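Bin-picking cell: restart checklist after cable snag stop
Goossens site, Inuto cell. Completed by: cell technician, March
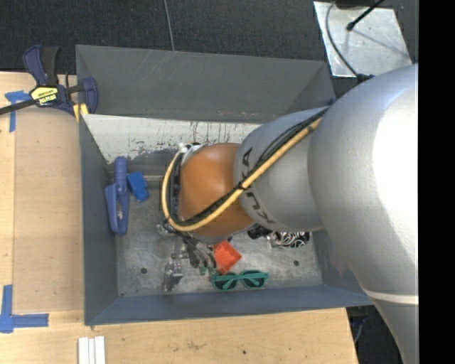
Can the cell go back to automatic running after a cable snag if the arm moves freely?
Only once every item in the list has been checked and signed, because a cable can be damaged inside while the arm still moves normally.

Fault: protective stop during a low pick near the bin wall. The controller log shows raised torque on the wrist axis. Stop time 14:20.

1. Cell isolated and locked off before entry
OK. Tag left on the isolator.

2. Cable run along the arm, full length
Comment. The yellow cable loops out round the wrist and the thin black ones follow it. Light rubbing on the outer jacket, no copper showing. Replacement ordered from Prodisetti.

3. Cable ties and fixings
FAIL, now corrected. One tie had slipped and let the loop grow. Refitted, then checked at both ends of wrist travel.

4. Gripper linkages and green fingertips
OK. No play found. Fingertips wiped.

5. Bin clamp
OK. IRWIN bar clamp on the corner retightened by hand. Bin does not shift when pushed.

6. Bin walls and floor
Comment. Scratches and chipped marks on the inner rear wall. None could be tied to this stop. No sharp edges felt with gloves on.

7. Emergency stop, both buttons
OK. Each pressed 2 times, reset normal.

8. Slow-speed test
OK. 20 picks at 5 per cent speed, cable watched throughout. Loop stayed clear of the bin wall.

9. Speed limit
Not to go back to 100 per cent until the new cable is fitted. Limit set in the Atotance program and password changed.

Outstanding: item 2 (cable), item 9 (speed limit). Wrist tie to be looked at by each shift at start-up and entered in the cell log.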